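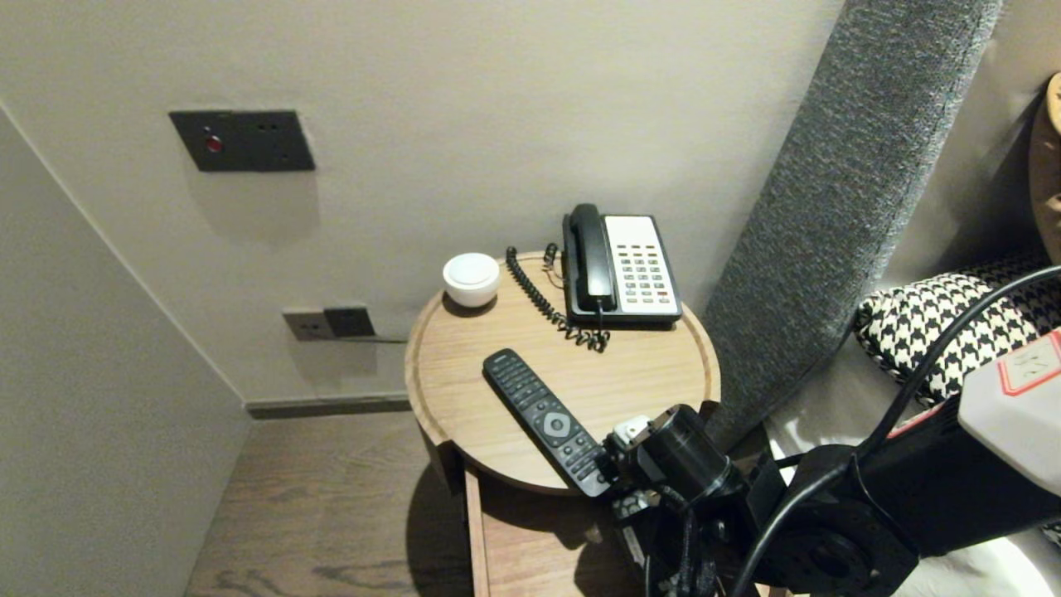 Section 3: Demonstration and open day

Reporting date: 31/05/2024

The Srithong demonstration room was opened to visitors as planned under the Fatby grant. The bedroom set-up was used for the bedside task, in which the arm works with small household items such as a remote control on a round table. The corded telephone stays on the table as a fixed obstacle. Spending on the day came to $1,731 against an approved $2,258.

Attendance was capped at 12 per session. Visitors asked mostly about cable routing and stopping distance – both are covered in the Brerkar safety note.
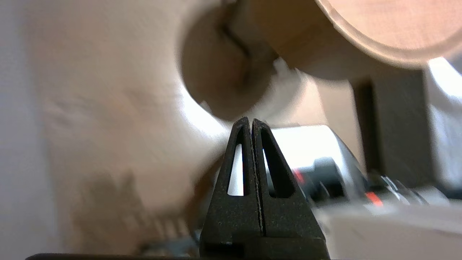
Finger wear remains the main open item on the hardware side. Tadeo has agreed to supply replacement pairs, and each pair will be inspected after 200 grasps. The present design, two black fingers with a triangular cutout in each, closes to a narrow peak, and the inspection form now has a separate line for the tips. Results will be included in the August report.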